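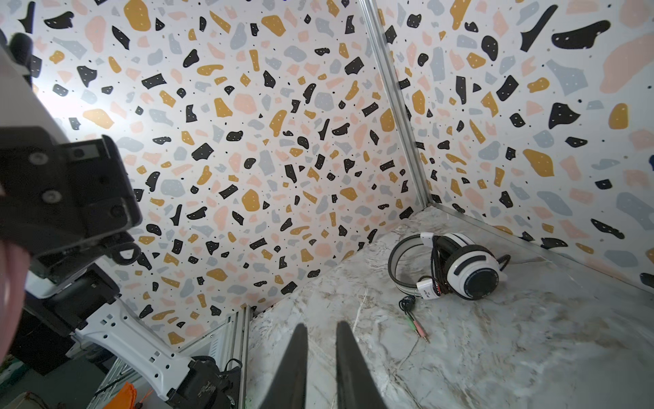
White and black over-ear headphones on the marble-pattern base.

Trekance Desk Corner by Odel

If your headphones spend their life on the floor and your charging cable lives in a knot behind the monitor, have a look at this one. The Desk Corner gives both of them a proper home, and it looks lovely doing it. We've had one in the shop since October and people keep stopping to stroke the walls.

The print is terrazzo: black, mustard, pale pink and a soft blue-grey on an off-white ground, with tiny specks in between. It goes right round all three sides. The base is a marble pattern in grey and cream with brown veining, and slim metal profiles finish the corners and the floor edges. We thought the two patterns would fight – they get on beautifully.

Size and weight
Width 900 mm, depth 697 mm. The whole kit weighs 33 kg boxed, so please have a second pair of hands ready at the door. It needs a table at least 1350 mm long if you want elbow room on both sides.

Hanging your cables
The clear rod is sold separately and is my favourite part. Wind the cable into long, narrow loops, drop them over the rod and leave the plug ends free so you can find them again. Thick, soft cords hang best. Very stiff ones spring open, and for those we'd use a tie. A pink USB cable against the terrazzo is a very cheerful thing to see first thing in the morning!
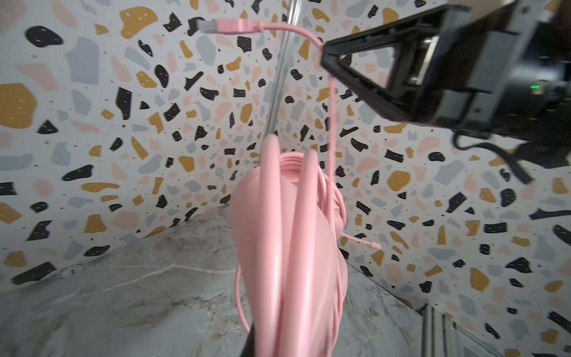
Algirdas Kļaviņa wrote to us that he keeps his loops much shorter than we suggest, as the long ones on his rod kept catching on the headband whenever he reached for his headphones. He would also like a second rod in the box. We've passed that on to Odel.

Care
Wipe the walls and base with a soft, damp cloth. Fingermarks show more on the pale parts of the base than on the print, so go over those again with a dry one. No scouring pads, please, and keep the metal edges free of grit.

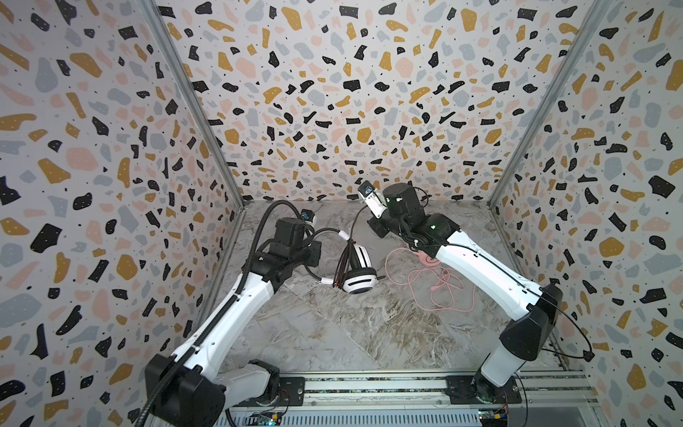
Headphones and pink cable together on the base, walls on three sides.

What you get
Three wall panels, the base, corner profiles, edge strips and all fixings. Headphones and cables not included.

Also in the range
The Võ base comes in plain chalk for anyone who finds two patterns too much, and the Rerico shelf fits the same fixings. Both can be added later.

Page updated May 24, 2022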